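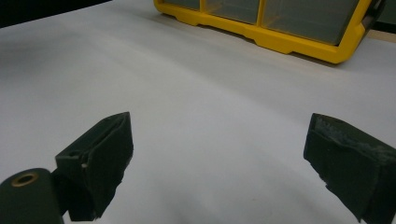 Hongmei Fu thinks the drift is in my timestamps and that I should stop touching the filter. Her message came in before nine: the pose track and the width signal are on different clocks, and no amount of smoothing will line them up. I spent the morning trying to prove her wrong and could not.

Setup for the record. Pose estimates come out of the visual-inertial tracker, finger width from a separate process. The merge script matched each width sample to the nearest pose by arrival time. Arrival time includes the queue, and the queue gets longer when the disk is busy. Replayed 300 episodes with arrival stamps and the same 300 with capture stamps. With arrival stamps the close command leads the motion in some episodes and lags it in others. With capture stamps the lag is almost constant, at 100 ms, and can be subtracted.

Rewrote the merge after lunch. It now interpolates width onto pose times and refuses any gap longer than three samples. Old behavior was to hold the last value, silently, which I wrote myself in June and had forgotten.

Second problem, unrelated. Tracker confidence falls when the view is mostly white tabletop. Few corners to hold on to, and the fingers are dark and fixed in view, so any features found on them say the camera is not moving. Added a static mask over both fingers. The mask is drawn for the open position only. It needs to follow the width signal – tomorrow, or whenever the merge is reviewed.

Aiguo wants the policy retrained on the full 1,000 episodes at once. I would rather rerun the merge on all of them first and see how many are rejected. He agreed to wait until Friday.

Left the job running at 6:40. Log goes to the Plimivent share, not to my home directory, which is full again.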